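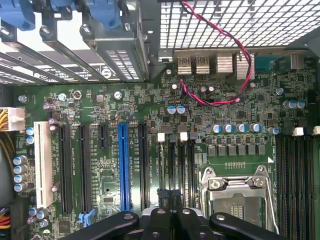
Rear corner of the board, blue clips at the top left

Thread: Old tower – fix it up or part it out?
Forum: Desktop Repair and Reuse
Started February 25, 2020

marwan_azar
I have an old black desktop tower that I'm trying to decide about. The side panel is off and it's lying flat. Green board, blue plastic clips over the card brackets, a couple of USB ports at the back. There is a thin twisted red and black pair that comes down past the mesh at the rear and ends near a small connector just below the ports. I can't tell what it's for and I don't want to pull it until I know.

It belonged to the office at Ellham, where it sat in a storage closet for years. I'd like to get it running for word processing and printing labels. Budget is small. Is it worth the trouble, or should I strip it for parts?

tovell_bench
Follow the pair to the other end before you do anything. Thin twisted red and black is often a case switch or a small speaker. Some office towers had an intrusion switch that logs a warning when the side comes off. If you unplug it, the machine may stop at startup and ask you to press a key. No harm done either way.

As for fixing it, I would. Put in a cheap solid state drive and it will be fine for labels.

rutilio_c
I don't agree. I've done a lot of these and the time adds up. You buy a drive, then the clock battery is dead, then the fan is noisy, then you find out the power supply is tired. By then you could have bought a newer used one that draws less power. I'd take out the drive and the memory and send the rest to recycling.

tovell_bench
A clock battery costs less than a coffee. And he doesn't know that the supply is tired. Test it first.

marwan_azar
I don't have a supply tester. I do have a multimeter.

tovell_bench
A multimeter is enough for a basic check. Measure at the spare drive connectors with the machine running. Yellow to black should read close to 12 volts, red to black close to 5. Keep the probes from touching each other. Don't open the supply itself for any reason.

jinedis
Before testing, look at the capacitors. You want flat tops. If any are domed or have brown crust on them, I'd side with Rutilio and stop there. Use a flashlight and look from the side, it's much easier to see a bulge that way.

Also, how much memory is in it?

marwan_azar
The sticker on the outside says 2 GB. I don't know if anyone changed it later.

I went over it again with a flashlight. The tops all look flat to me. The supply has a big black label on top with very small print and a barcode sticker next to it, and I still have to copy the numbers down.

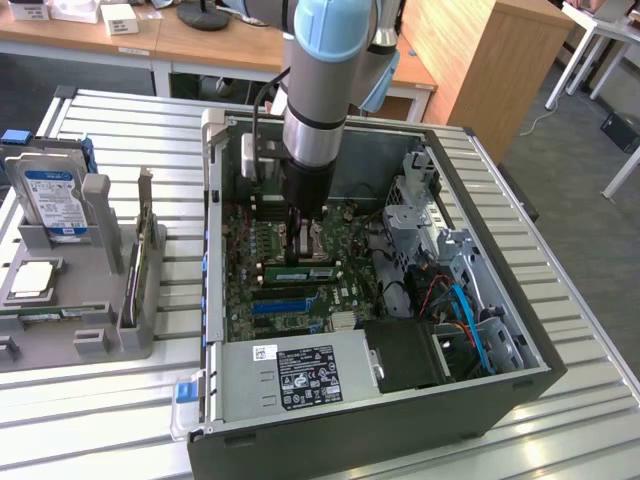 What I'd like to know next is what order to take things out in. I want to clean it properly before I put power to it, and the drive cage looks like it could be in the way. The blue tabs seem to be there so you can do it without a screwdriver, but I don't want to snap one. They're old plastic.

jayawardena
Order I use on these:

Cards first, if there are any. Press the clip, don't pry it.
Data and power cables off the drives.
Drives out of the cage.
Memory.
Leave the processor alone unless you have thermal paste.

Warm the room up a little if it's a cold garage. Old plastic breaks more easily in February than it does in summer. I've broken two clips that way.

rutilio_c
I'd add: write down where each cable goes before you take it off. The front panel leads are the ones that cause trouble later.

marwan_azar
Noted. Thanks.

jinedis
With 2 GB I would run a light Linux setup on it, but check that your label printer is supported. Some of the cheap ones aren't.

rutilio_c
That's my point. He wants to print labels and now he's learning a new operating system.

tovell_bench
Or he adds memory. Used sticks from that period cost very little. Look at the type printed on the module he has and match it.

jayawardena
Both of you are right, depending on what his time is worth. I kept one like it in my shop for invoices until the hard drive failed. It was slow to start and fine after that. I wouldn't spend more than the price of the drive and the memory on it.

marwan_azar
I'll clean it, do the voltage check and see if it starts with the old drive. If it does I'll order memory. If it doesn't I'll keep the drive cage and the screws and take the rest to the recycling place. I followed the red and black pair up to the top but lost it behind the metal, so that one stays plugged in for now.

tovell_bench
Post the numbers off the supply label when you have them.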